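Subject: Re: [methods-list] Response rates for school surveys, and the call for the spring issue

Date: January 8, 2024

Dear all,

Thanks for the replies that came in over the break. I have read them all and will answer the main points in one message, as several of you asked the same thing.

The original question was this:

> We are planning a second wave of our survey on how young people talk about
> politics at home and at school. The first wave had 200 pupils from two
> towns, Potach and Grakow. Of these, 63 have left the schools where we
> first reached them. Does the list have a view on whether we should follow
> the leavers by post, or drop them and top up the sample with new pupils
> from the same year groups? We are also unsure whether the parents'
> questionnaire is worth repeating. It takes long to fill in and not many
> came back complete.

My own view is that you should try to follow the leavers. If you top up from the same classes you will have a sample of the right size, but you lose the comparison over time for those pupils, and that was the point of a second wave. Pupils who leave school early often differ from those who stay in how much they discuss public affairs and in whether they expect to vote. Leaving them out will make the group look more interested in politics than it is.

Two people on the list suggested doing both, and I think this is sensible if there is money for it. Keep the new pupils in a separate file and do not mix them with the panel. They can be used to check whether answering the first questionnaire changed how people answered the second.

On the parents' questionnaire, I would repeat it in a shorter form. The items on party choice and on how often politics comes up at meals are the ones most people want to use later. The long block on newspaper reading could go. We cut a similar block from the Grasso study and have not missed it.

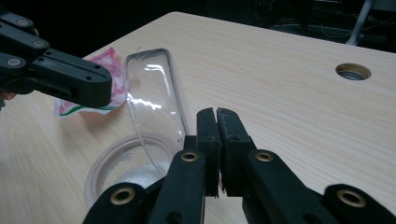
Two black grippers at a wooden table, with a clear plastic tray and a round container

A few people asked about consent. If the pupils were under age in the first wave and their parents signed for them, you will need to ask the pupils themselves once they are old enough to sign. Please check the rules at your own university, as they differ. The letter should say plainly what happens to the earlier answers if someone does not want to go on.

There was also a question about measuring trust in local councils with a single item. I have used a single item and would not do it again. Young people in small towns often know a councillor by name and answer with that person in mind. Ask about the council and about councillors separately, and put some other questions between them.

Now to the spring issue. We still have room for 2 full articles and a small number of book reviews. Articles on the family, the school and youth groups are welcome, and we would like to see more on adults whose views change after moving to another country. We have had very little on this. Work using interviews is as welcome as work using surveys.

Abstracts should be sent by the end of January. Please keep the abstract to one page and say what stage the data work has reached. For review articles the limit is 60 references. Tables should go in a separate file at the end, with their titles. Authors who sent something in the autumn and have had no answer should write to me off the list, as a few messages went missing when the old address was closed.

Please trim quoted text when you reply. The digest has become very long and some members read it on their phones.

Best wishes,

The list editor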